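Counter Stock: Putting Small Shopping Away
Speaker notes, Ysaline Huet, Jallurwood store cupboard afternoon 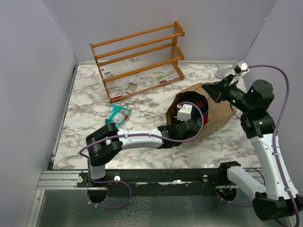 Slide 1. Paper bag on its side, three-tier rack behind, a few small items still to place.

Leave the slide up while people sit down. Start at 2 if most of the chairs are taken.

Say who I am. Ran the tea counter at Jallurwood for 8 years, now do the stock for both kitchens. The talk is 35 minutes with questions. Tanvir has the handouts and will pass them along the rows.

Opening point. Big shopping gets put away because it is in the way. Tins, flour, milk all have a place. The small things stay on the counter: a packet, a little box, a couple of pens, half the snacks. They get pushed to the back and then bought again.

Point at the bag. It is lying down with the mouth open and there are still things inside, a white one near the front and something red further in. Ask the room who empties a bag completely before starting on the shelves. Wait for hands.

My own way is to lay the bag down and work from the mouth. Standing up, a paper bag hides whatever is at the bottom. Fold it flat when it is empty and put it with the others. Do not stand it back up "for later".

The rack. Orange wood, three tiers, rails front and back. Two small things are on it so far. Mention that Margaux uses one tier per kind of thing and Geert uses one tier per person. Both work if everyone in the kitchen knows which it is. Mixed does not work. We tried mixed at Jallurwood in February and went back after 10 days.

Rules I use for a rack this size:
Small boxes at the ends, label out.
Flat cards and packets upright against a rail. The tan one at the foot of the rack would get lost lying down.
Nothing stacked on the top tier.
Crisps and other snack bags go in a tub. They slide, and they take up a whole shelf.

Pens. There are two markers in front of the rack, one with a green cap and one with a pink. Markers on a food counter are fine if they are there for labelling. Give them a cup. Corentin will ask about writing dates on lids. Answer: write on tape, stick the tape on the lid, peel it off when the tub is washed.

Pause here for water.

Exercise, about 10 minutes. Each table gets a bag from the Stelent box. Empty it, sort it, agree where each thing goes and write it on the sheet. Geert keeps time. Go round and listen, do not correct.

Afterwards take one answer from each table. If they disagree about the snacks, let them.

Last bit. Hand out the shelf labels. Spare sheets are with Margaux at the door. Cups back to the hatch before people leave, and the trolley has to be returned to the Soletti room by 5.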